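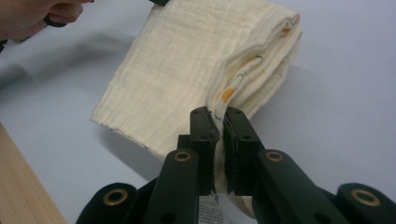 Muslin drive at Sumemeo passes the thousand mark

2018-05-21

I went over to Sumemeo meaning to stay half an hour and ended up folding baby cloths most of the afternoon, so consider this report a little biased! The community store's muslin drive closed its collection bins last night, and the final tally is 1053 cloths, every one of them headed to families with newborns on this side of town.

Yiğit Demirtaş, who runs the drive, was hoping for 418. That was last year's number, and he told me he'd have been thrilled just to match it. Then the Vallow laundromat put a bin by its front door in spring and things got a bit out of hand (his words, and he was grinning when he said them).

If you've never had a baby in the house, a muslin is the crinkly, gauzy cloth you throw over your shoulder, or the stroller, or pretty much anything you'd like to keep clean. The ones I liked best were the thick cream kind with several layers. They're wonderful to touch and kind of a pain to fold, because the layers want to roll up on themselves. Some have a print you don't notice until you get to the inside. I got very attached to one with little orange pencil shapes and sketchy dark lines, and I'm still wondering if I could have talked my way into keeping it. (I don't have a baby. I have a dog.)

The folding goes on at a table with a pale top, one basket at a time. You pull out a crumpled cloth, lay it flat, fold it down and start on the next.

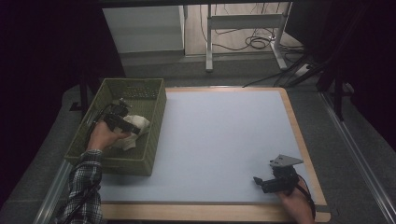
A cream cloth in the green basket at the folding table.

Nevzat Türkmen taught me the house method, which is long side first, then in half, then in half again, with the printed side tucked in. I asked what to do about a wavy hem and he said leave it alone, it's a muslin, they're all like that. He also unfolded two of mine and handed them back, very politely.

Cloths go out in bundles of 4, tied with cotton tape from Kılıçarslan, the fabric shop on the corner. So far 37 families have signed up, and there's plenty left for more. You don't need a referral or any paperwork, just come to the counter at Sumemeo and ask. Bundles can be picked up whenever the store is open, through the end of August.

The bins are gone for now, so please hang on to any new donations until the next drive. Folding help is still very welcome, though, and there's tea. I'm going back next week to work on my corners.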